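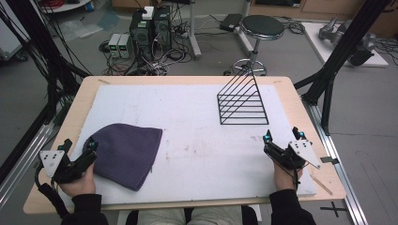

A dark purple ribbed knit beanie, laid flat

Knit cap

A knit cap is a close-fitting, brimless hat made from knitted fabric, worn mainly for warmth. It is one of the simplest garments in the world and one of the most widely loved, found on fishing boats, ski slopes, newborn wards, building sites and fashion runways alike. Most knit caps are tubes closed at one end, and the stretch of the fabric holds them on the head with no need for ties, buckles or sizing bands. Out of that plain idea has come a wonderful range of regional forms, many of which are still made by hand.

Contents
Names
Construction
Ribbing and fit
Fibers
History
Machine knitting
Regional and trade forms
The Rustcombe cap
Care and repair
See also

Names

Few garments have so many names in a single language. In the United States the usual word today is beanie, though older Americans may use that word for a small cap made of joined cloth panels, once worn by schoolboys and college freshmen. Sailors and dock workers gave English the term watch cap, from the watches stood on deck in cold weather. Stocking cap usually means a longer version with a tapering tail, and ski hat tends to suggest a patterned cap with a pompom.

Canadians say tuque or toque, from French, and will defend the spelling they grew up with. In Britain bobble hat is used when there is a pompom and woolly hat when there isn't, whatever the cap is made of. Scandinavian languages have their own words, and several of these travel with patterns when they are translated, so a knitter in Ohio may well know a cap by its Norwegian name.

Construction

A hand-knit cap is most often worked in the round, on a circular needle or on a set of double-pointed needles. The knitter casts on enough stitches to go around the head, joins them into a ring, and knits upward until the cap is deep enough to reach the top of the ears or beyond. Then comes the crown, where stitches are removed at regular points until only a few remain. The yarn is drawn through these last stitches and pulled tight.

The crown is where a maker's personality shows. Decreases stacked directly over one another produce crisp lines that meet at the center like the spokes of a wheel. Decreases that drift to one side make a swirl. Decreasing quickly gives a flat top, decreasing slowly gives a peak, and a cap with no decreases at all can simply be gathered, which leaves a ring of soft pleats. Experienced knitters can often tell from the crown alone which book or which aunt somebody learned from.

Caps can also be knitted flat and sewn up the back, a method common among beginners and in older printed patterns. A third approach is to knit a band sideways, join its ends, and pick up stitches along one edge for the crown. Double-layered caps are made as one long tube closed at both ends, with one half pushed inside the other. They are very warm and have no wrong side.

Ribbing and fit

Ribbing is the secret behind the snug fit of most knit caps, and it is a lovely piece of engineering. A rib is made by alternating columns of knit stitches with columns of purl stitches. The knit columns push forward and the purl columns sink back, so the fabric folds itself into tiny pleats. When pulled sideways the pleats open, and when released they close again. A ribbed tube that looks far too narrow for an adult head will usually fit one comfortably.

The most common arrangement is a single knit stitch followed by a single purl. Wider ribs look bolder and drape more loosely. Broken rib, twisted rib and fisherman's rib are all variations, the last of these producing a thick, springy cloth with a great deal of trapped air.

On many caps the ribbing is limited to a band at the lower edge, with plain or patterned fabric above. On others it runs all the way to the crown. A ribbed edge may be left as a single layer or folded up into a cuff, which doubles the warmth over the ears. The cuff also gives the wearer a choice of depth, and small changes here make a surprising difference in how a cap looks on the face.

Fibers

Wool is the classic fiber for a knit cap. It is warm, elastic, and able to take in a good deal of moisture before it feels damp, and it can be had in everything from rough, weatherproof yarns to merino soft enough for a baby. Cashmere, alpaca and mohair are used for finer or fluffier caps. Alpaca is especially warm but has less spring than wool, and caps made from it can grow longer with wear unless the ribbing is firm.

Cotton is cool and washable, and is popular for spring caps and for people with sensitive skin. Acrylic made bright, washable caps affordable for nearly everyone, and it remains the leading choice for low-cost and charity knitting. Blends try to join the best of several fibers, with a small amount of elastic thread often added to cotton to help it recover its shape.

History

Knitting spread through Europe during the Middle Ages, and caps were among the earliest goods to be knitted in quantity. Many of these early caps were fulled, meaning that they were knitted large, soaked, beaten and shrunk until the stitches closed up into a dense, felted cloth. A fulled cap could be brushed, sheared and dyed, and it shed rain beautifully.

In England capping was an important trade by the sixteenth century, and Parliament passed a law in the reign of Elizabeth I requiring much of the population to wear an English-made wool cap on Sundays and holidays. The law was unpopular and was later repealed. The Monmouth cap, a thick round cap favored by soldiers and seamen, was so well known that Shakespeare mentions it in Henry V. It went to sea in great numbers and crossed the Atlantic with early colonists.

In France and its colonies the long, soft cap became the everyday headgear of farmers and fur traders. Red versions took on political meaning during the French Revolution, and in Lower Canada the tuque became associated with the Patriote movement of the 1830s. It is hard to think of another article of winter clothing with such a stirring public life!

Costume historian Solange Guérin has argued that the knit cap owes its long survival to its low cost in time. A stocking demands a matched pair and careful shaping at the heel, she points out in her study of household knitting, while a cap can be finished in a few evenings and will fit the next person in the family almost as well as the first.

Machine knitting

The stocking frame, invented in England near the end of the sixteenth century, was designed for hosiery, but knitted caps came within reach of machinery as frames improved. Circular machines brought the largest change. A circular machine knits a continuous tube, which can be cut into lengths and closed at the top, and this suits the shape of a cap perfectly.

Small hand-cranked machines were also sold for home use, and restored examples have a devoted following. Among collectors the Orlandini is prized for its smooth crank and for its removable ribbing attachment, which holds a second set of needles at right angles to the first. The Orlandini cylinder most often seen has 122 needles. Owners like to trade spare parts, and a complete ribber in good order is a happy find.

Modern factory caps are mostly knitted on computer-controlled machines. The crown may be shaped on the machine, or it may be cut and sewn into 4 darts, which gives a neat cross at the top of the head.

Regional and trade forms

The chullo of the Andes is a richly patterned cap with earflaps, and in some communities its colors and motifs carry information about where the wearer lives. Fair Isle caps from Shetland use bands of small repeating patterns, with only two colors carried in any one round. In parts of Scandinavia, long patterned caps with tassels were traditional for men.

Fishing ports developed their own preferences. Some crews wore short caps that stopped above the ears so that shouted orders could be heard, while others pulled theirs low against spray. Dark blue was common but far from universal.

The Rustcombe cap

The Rustcombe cap is a deep, fully ribbed cap with a turned cuff, named for the village where it was made for local quarry workers. It is worked in three sections, each in a slightly heavier rib than the one before, so that the fabric is thickest over the ears and lightest at the crown. The village still holds a knitting fair every September, and visitors are encouraged to try the cuff for themselves.

Ysaline Vasseur collected the surviving patterns and compared them with caps from nearby Ostton, where knitters used the same rib but closed the crown with a swirl. Her notes also describe the Flidov finish, a way of grafting the final stitches so that no gathered knot is left at the top. It takes patience, and the result is a crown so smooth that it is a pleasure to run a thumb across it.

Care and repair

Wool caps are best washed by hand in cool water, pressed in a towel, and dried flat or over an upturned bowl. Hanging a wet cap from a peg will stretch it out of shape. Superwash wool, cotton and acrylic can usually go through a gentle machine cycle.

A stretched cap can often be revived by a wash, after which the ribs are eased back together with the fingers. Small holes can be darned or covered with duplicate stitch, in which new yarn follows the path of the old. When a cuff wears out along the fold, hand knitters may unpick it, place the live stitches back on the needle, and knit a fresh cuff downward, often in a cheerful contrasting color.

See also

Balaclava
Beret
Circular knitting
Fulling
Pompom
Tam o' shanter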